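Erkesgate flood money: announced again

Local Politics > Council and Government
Page 1 of 1

saltmarsh_sid
Monday, 8.14 am

So the minister has "unveiled" the Erkesgate recovery fund. Again. By my reckoning that makes three unveilings of one pot of money, and the water was in our kitchens the winter before last. Has anyone on here seen a penny of it? I don't mean a letter saying you might be eligible. I mean money, in a bank account.

The press release says 1182 households "stand to benefit". I've stood to benefit for so long my knees hurt.

pennywhistle
Monday, 8.40 am

We had the letter. Then a second letter saying to ignore the first one. Then a form from Ulico, who are handling the claims now, asking for receipts for the things that floated off down the road. I rang and asked what they'd accept in place of a receipt and was told "another receipt".

Fonness_Road
Monday, 9.02 am

Bit harsh to blame the minister for that. The fund was signed off in May and it goes through the council before it gets anywhere near Ulico. If you want to shout at somebody, shout at the council. They sat on the first batch of forms all summer.

saltmarsh_sid
Monday, 9.11 am

And who wrote the rules saying it had to go through the council? Who cut the council's flood team the year before? I'll shout at both, I've got the time.

gatepost
Monday, 9.37 am

There's a by-election in Fonness next month. That's your explanation for the whole thing. The seat was won by 200 votes last time and suddenly everyone in the government can find us on a map. He'll be down here in brand new wellies before the week's out, you watch.

Fonness_Road
Monday, 9.45 am

Or, and bear with me, there's a by-election AND the money is real. Both can be true. My sister-in-law got hers.

pennywhistle
Monday, 9.52 am

How much did she get, if it's not rude to ask? We were told up to 70 per cent of the repair bill and I've yet to meet anybody who got near it.

Fonness_Road
Monday, 10.20 am

Don't know the figure. Enough for the floor, she said. Not the electrics.

gatepost
Monday, 10.26 am

So the money is real, but not the electrics. Put that on a leaflet.

quietcarriage
Monday, 11.05 am

I've read the scheme document, all of it, so the rest of you don't have to. The 70 per cent is a ceiling and it's worked out on what Ulico calls "standard reinstatement". If your house cost more than standard to put right, tough. Page 15 also says payments are "subject to available funds at the time of assessment", and I can't find a line anywhere saying what the available funds are. I'd like the minister to be asked that. He did two interviews this morning and he wasn't.

Also, for those of us still filling in the thing at home, the deadline on the website and the deadline on the paper form don't match. Go by the earlier one.
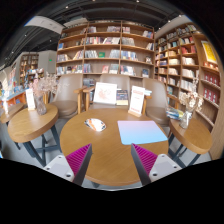 Round table

saltmarsh_sid
Monday, 11.31 am

Thanks for reading it. "Subject to available funds" is doing a lot of work there. So he can announce any total he fancies and the small print says it might not exist by the time they reach your street.

Fonness_Road
Monday, 11.48 am

That wording is in every grant scheme going. It was in the one under the last lot too, and I don't remember a thread about it.

gatepost
Monday, 11.55 am

There was a thread about it. You were in it, defending them as well.

Fonness_Road
Monday, 12.03 pm

I was defending the drainage works, which got built, and which is why my end of the road stayed dry. Look it up.

tidetable
Monday, 1.17 pm

Tsegaye were meant to be doing the second half of those works, from the bridge to the school. Does anyone know what happened? The signs went up, the signs came down. The council website still says "on site shortly" and has done since we had the old bins.

quietcarriage
Monday, 1.40 pm

Contract "under review". I asked at the last public meeting and was told it was commercially sensitive. My guess is the price went up and the government won't cover the difference, but it is a guess, so please don't quote me as gospel.

pennywhistle
Monday, 2.08 pm

So they'll pay some of us for part of the last flood and do nothing about the next one. I'm sending my form in, but I'm keeping the sandbags by the door.

tidetable
Monday, 2.15 pm

Is the candidates' evening still on at the school? If it is I'll ask about the bridge works. Someone else will have to do the fund, they only let you have one question each.

saltmarsh_sid
Monday, 2.22 pm

It's on, 7.30 start. I'll take page 15.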